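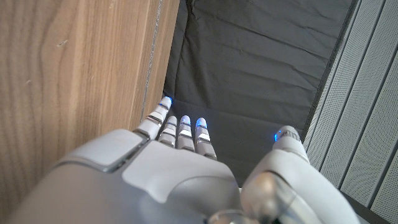 Zoven opens Plimomus, a teaching kit for robot hands, to outside labs and workshops

3 Apr 2023 - Zoven today released Plimomus, a system that lets a person teach a five-fingered robot hand by doing the job first, either through a sensor glove or by taking hold of the robot's arm and moving it where it ought to have gone.

The company has spent two years on the project. For much of that time, its most advanced piece of equipment was a patient person in a glove.

Plimomus records finger positions, wrist motion and the view from a small camera at the wrist, then uses those recordings to train the hand on a single task. Zoven recommends 48 demonstrations for a simple reach and grasp. Tight spaces need more. Reaching between two side walls toward soft cloth, a job most people finish while thinking about lunch, took around 500 in the company's own trials.

"Cloth has no respect for engineering," said Akinyi Biwott, who leads demonstration work at Zoven. "A box stays a box when you touch it. Fabric folds, and then you have a new problem that looks a lot like the old one."

Each fingertip on the hand, thumb included, carries a small blue light. With Plimomus running, the lights come on when the hand is under an operator's control, so that anyone walking past can tell whether to blame the machine or a colleague.

The release includes a remote mode, in which the operator sits at a separate desk and works from the wrist camera alone. Zoven advises new operators to stop after 17 minutes and look at something farther away. Experienced operators get the same advice and tend to ignore it.

Pelkonen, which repairs and recovers seating, tested an early version in its workshop. "Our best teacher was the upholsterer with the least interest in robots," said Maarten Van den Broek, operations manager at Pelkonen. "She did it the way she always does it and went back to work. The engineers kept trying to be helpful - slowing down, waving a bit - and the hand learned to wave."

The waving has been fixed. Operators can now trim a recording or throw it out before training starts.

Plimomus is available to research labs and small manufacturers on request. A version for two hands is planned for July, provided the left one catches up.

Press contact: Ilse Van Rooij, Zoven communications office. Demonstration visits can be booked through Safta Matei at the same office.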